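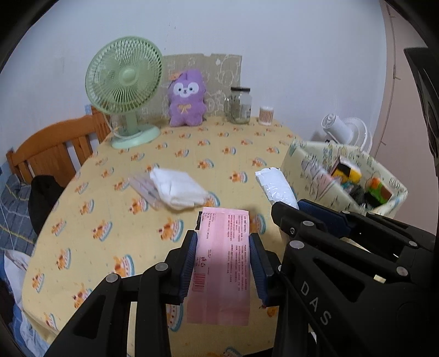 A pink packet above the tablecloth, its small print set in dark red Chinese text.

The small print

Pak-hei Tai keeps the wrappers. He has 336 of them in flat boxes in his apartment in Rerneck, sorted by color, and pink takes up most of one box.

He started in October, when a neighbor asked him to read the back of a snack packet to her. It took longer than he expected. The type was tiny and ran sideways, so he had to turn the packet to follow it.

"People look at the front," he says. "I like the part with the barcode."

Tai worked in a print shop for years and still reads packaging like a printer. He checks how the seam falls and whether the text keeps clear of it. Red ink on pink is hard to read, he says, and he wishes fewer companies used it.

His friend Mojtaba Vahidi runs Nikzad, a small grocery that puts its own labels on nuts and dried fruit. Vahidi orders them 2,000 at a time and now brings Tai a proof first. The last one came back with the storage instructions moved to the top and the type made larger – Vahidi grumbled about the cost, then paid it.

The sorting gets done at the kitchen table, on a yellow cloth with orange cartoon animals on it. Tai flattens each wrapper, wipes it and leaves it under a dictionary overnight. Foil ones need two nights.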